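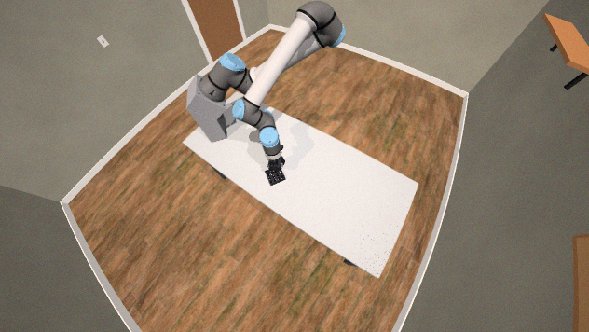 The Long Table Returns to the Reading Room

For much of the last century, the long shared table was the standard piece of furniture in an American public library. Readers sat across from one another under hanging lamps, with newspapers and reference books spread between them. Over time many libraries replaced these tables with single desks, soft chairs and rows of computer stations. Some are now bringing them back, and the experience of the library at Irby shows both what is gained and what must be planned for.

The Irby library occupies a former dry goods store on the main street. Its reading room is narrow, with windows at one end only. When the building was converted, the room was fitted with single study desks placed against the walls, each with a raised panel on either side. The desks were well liked by students preparing for exams. Other patrons used them less, and the middle of the room became a passage between the front door and the local history shelves.

Ghazal Khosravi became director of the library three years ago. Among her first decisions was to ask patrons how they used the reading room and what kept them from using it more. The library received 1,094 replies, on paper and through its website. The most frequent request was for more surface. People wished to open a map fully, to lay out the pages of a tax return, to cut a sewing pattern, or to sit beside a child doing homework. A single desk allowed none of this.

"We had assumed that people came here to be alone," Khosravi said. "A good number of them wanted to be quiet in company. Those are different wishes, and the furniture had answered only one of them."

The library removed the desks from the north wall and kept those on the south. In the space that was opened, it placed two long tables made by Flalo, a workshop that supplies schools and town offices. The model, called the Jiketti, seats eight. It was chosen after a trial in which patrons were invited to use several tables for their ordinary business and to leave written remarks.

Much of the discussion during the trial concerned width. A narrow table brings readers too close to the person opposite, so that one patron's papers soon touch another's. A very wide table solves this problem but makes the center hard to reach, and objects left there tend to stay there. The library settled on a width that allows an open newspaper on each side with a hand's breadth to spare.

Height received less attention at first and proved to be the source of the earliest complaints. Older patrons found the first sample too low for the chairs the library already owned. Wheelchair users reported that the rail beneath the top left too little room for the knees. Flalo moved the rail inward and raised the top slightly, and the second sample was accepted.

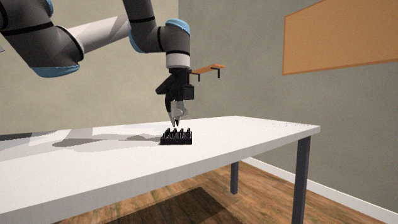
Does a shared table make a reading room louder?

At Irby the general level of sound has risen a little in the late afternoon, when families are present, and has stayed the same during the rest of the day. The library asks that conversation be kept low at the long tables and keeps the south wall desks for silent work.

The question of noise is the one most often raised by other libraries considering a similar change. Şengül Polat, an interior planner who advised on the project, believes that it is often put too simply. In her view, a hard room will carry sound whatever furniture is placed in it. Before the tables arrived, she recommended felt panels on the upper part of the walls and a heavy curtain at the street end. She also asked that the chairs be fitted with soft feet, a small expense that removed much of the scraping that patrons had complained of for years.

"A person turning pages does not disturb anyone," Polat said. "A chair dragged across a bare floor disturbs the whole room. I would begin with the chairs."

Lighting required more work. The old desks each had a lamp of their own, and readers were used to switching it on or off as they pleased. A row of shared lamps down the middle of a table takes away that choice and also takes up the space that the table was meant to provide. The library decided on hanging lights set fairly low over each table, with a dimmer kept behind the front desk. A few portable reading lamps may be borrowed on request. Staff report that these go out chiefly to people reading small print, such as the older volumes of county records.

The cost of the project was shared between the town and the Yazıcı Fund, which supports reading rooms in smaller communities. The fund attached a single condition, that the tables be open to any patron during all public hours and never reserved for private events. The library has kept to this. Groups wishing to meet are offered the back room, and the long tables are filled in order of arrival.

Open seating has produced customs of its own. In the mornings, the table nearest the windows is used mainly by newspaper readers, who pass the sections along in an order that none of them seems to have set down. From noon the table is taken over by people with laptops, and the staff have learned to keep the floor outlets clear. After three in the afternoon the schoolchildren arrive. Jigsaw puzzles are allowed but must be put away at closing, a rule that was adopted after a large view of a harbor held one end of a table for most of April.
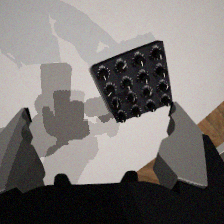 A black block with a regular grid of round features, on a pale surface.

Not every patron has welcomed the change. Several who had used the north wall desks for many years wrote to the library to object, and some of them now study at home. Khosravi has answered each letter. She has also moved two of the removed desks to a corner of the upper floor, where they are again in regular use. She does not regard the matter as closed and expects to review the balance between desks and tables when the present carpet is replaced.

For libraries with limited funds, Polat advises a modest beginning. A pair of sturdy secondhand tables of equal height, placed end to end, will show within a season whether patrons want the space. The joint between them should be closed with a strip so that pencils and small pieces do not fall through. The surface should be plain and easy to wipe, and pale enough to reflect light without causing glare. Dark tops show every scratch and make a room with few windows seem smaller than it is.

She further advises against fixing such tables to the floor. Needs change, and at Irby both tables have already been turned once, so that they now run parallel to the shelves and leave a wider path for carts. The work took two members of staff less than an hour before opening, and the first newspaper readers sat down at the usual time.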